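Open Day at Ondach: An Afternoon with the Ladine Kitchen Package

I had been meaning to get out to Ondach's place in Brumberg ever since they started selling Ladine, their simulation package for people who want to try a robot arm in a kitchen before paying for either one. So when the open day came up on November 29, 2025, I put my name down early, packed a sandwich I didn't need (there was soup, and very good soup too) and took the slow train.

We were split into groups of 21 and mine started upstairs, where the demo desks are. I'd expected a sales talk and was happy to be handed a mouse instead! The basic package comes with 4 kitchens, and you can swap the counters, cabinets and floors until you get something close to the room you have in mind. I stayed in the marble one far longer than I should have, partly for the work and partly, I admit, because I'd like to live in it.

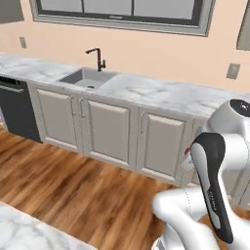
What you get for the money

The starter license is 769 euros a year for one seat, which covers the kitchens, the arm model and a library of 400 household objects. I spent most of my turn on the sink, trying to plan a reach over the counter that wouldn't bump the faucet, and I was pleased with how quickly a plan could be changed and run again. The white arm looks lovely, and so does the veining in the stone. Opening cabinet doors is another matter. The bar handles took me several tries, and the grip settings are buried two menus deeper than they ought to be. The young man at our desk wrote that down, so perhaps it will move.

Downstairs with Van Leeuwen

After coffee we went down to see Van Leeuwen, the firm that handles training and support. Their two-day course is run in Brumberg only for now, with a remote version planned for April. I asked whether a small outfit like ours could manage without it, and was told yes, if somebody has a free week and some patience. I liked that answer.

I came home with a trial key good through the end of the year and a list of questions about importing our own floor plans, which I'll be sending over once I've had a proper go at the manual.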